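3.2 Parts That Had No Name

The coding scheme assumed that every object in a household could be called something. This held for the kitchen and most of the bedroom, and it fell apart at the utility shelf. Of the 352 items logged across 13 homes, 31 were entered by participants under words such as "thingy," "the round bit," or, in one home, "Gerald." We had allowed for disagreement between coders. We had not allowed for Gerald.

Most of the unnamed items were black, and most had once belonged to something larger. Participants kept them on the grounds that they looked important. Pons, in her earlier study of the Tuvine apartments, calls this "deferred recognition": the owner expects to know what the part is for on the day it is needed. In our sample that day had come for one participant, who by then had thrown the part away.

Shape did some of the work that names could not. Rounded parts were kept longer than flat ones, and anything with tabs was treated with respect, since tabs suggest a slot somewhere that is missing them. Figure 4 shows features of both kinds: a domed black surface with a circular opening near the top and a thick rounded lip, and along its lower edge a row of four short tabs with rounded ends. The tabs do not match. One is a little wider than the rest and another hangs lower, the kind of detail that our coders argued over for most of September.

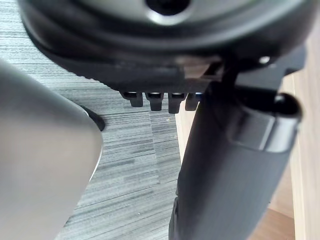
Figure 4. Underside of a rounded black form, with tabs along the lower edge.

3.3 Sorting by Feature

We therefore dropped function as a first-level category and sorted the unnamed items by what could be pointed at: openings, edges, tabs, and surface. Agreement between coders improved at once, though Lucienne Pons, who reviewed the revised scheme, noted that it could no longer tell a lid from a wheel. Eight items moved to a new group, "round, other." Participants were shown the groups and asked whether they would store things this way at home. Most said they already did, in a drawer.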